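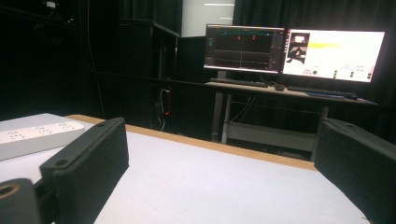

The two fingers of a hand-held gripper over the work table, with the monitors on the desk behind. (Photo: Misaki Aoki)

Teaching a robot by hand, one short take at a time

If you have ever tried to show a child how to tie a shoe, you will know that it goes better when you sit beside them, so that your hands and theirs are pointing the same way. A small research group at the Laaksonen lab in Vulelholm has been working on much the same idea with robots, and this March they shared the first results of a project they call Giramon. We were glad to be invited in for an afternoon to hear about it.

The usual way to teach a robot arm a household task is to steer the arm itself from a distance, with joysticks or a second arm, while it records everything it does. It works, but it is slow going, and a person who has never done it before can need most of a morning just to pick up a cup without knocking it over. The Giramon group took the arm out of the lesson altogether. A person holds a gripper in their own hand, with a camera mounted on it, and simply does the chore. The camera sees the two fingers and whatever lies beyond them, and later on a robot wearing the same kind of fingers learns from that same point of view.

"People forget they are holding a tool after a while, and that is when the good recordings start," said Misaki Aoki, who leads the project and who was kind enough to explain it all to us twice. "The first few takes are always very stiff. Everyone moves as if they were carrying soup."

For this round the group collected 1,792 short recordings of everyday tabletop jobs -- plugging things in, putting pens away, folding a dishcloth, moving small boxes from one spot to another. The people doing the work came mostly from the neighborhood, and hardly any of them had been near a robot before. Each had a few minutes of practice and then got on with it, chatting away, which the researchers say they rather encourage.

What makes the result interesting is what happened when they began throwing recordings away. Aoki and her colleagues had wondered for some time whether more is always better, and so they built a sorting step, named Jurnuvwood after the street where two of them used to share an apartment. It looks through each take and scores how steady the approach is in the last moments before the fingers close. Takes where the hand wavers, backs off and tries again get a low score, and the lowest scorers are set aside.

After sorting, 773 recordings were left. A robot trained on those alone finished 70 percent of its test attempts. The same robot trained on the full set did no better, and on the plugging jobs it did noticeably worse, often stopping just short of the socket and hovering there. The group thinks it had picked up the habit from its teachers, who tend to pause at exactly that point to line things up.

There is a good deal still to sort out, and Aoki was the first to say so. All the tests so far were done at one table, under the same lights, with objects the robot had met before. Soft things remain a trouble, and the dishcloth in particular has defeated it more often than anyone in the group would like. There is also a worry that some of the wavering takes hold useful lessons about how to recover from a mistake, and that by setting them all aside the robot never learns what to do when things go a bit wrong. One of the students is now going back through the discarded takes to see which of them might be worth keeping after all.

The next step is to take the gripper out of the lab and into real kitchens. The group hopes to visit 20 homes in and near Vulelholm over the coming months, asking people to do the chores they would be doing anyway, in their own way and with their own dishes. Aoki expects the recordings to be a good deal messier, and she sounded pleased at the thought.

"At home people have opinions about how a cloth should be folded," she said. "My mother and I do not agree on it at all. I would like to know what the robot makes of that."

Residents who would like to take part can leave their name at the lab's front desk in the afternoons. No experience is needed, and a visit should take less than two hours, including the practice and a cup of coffee.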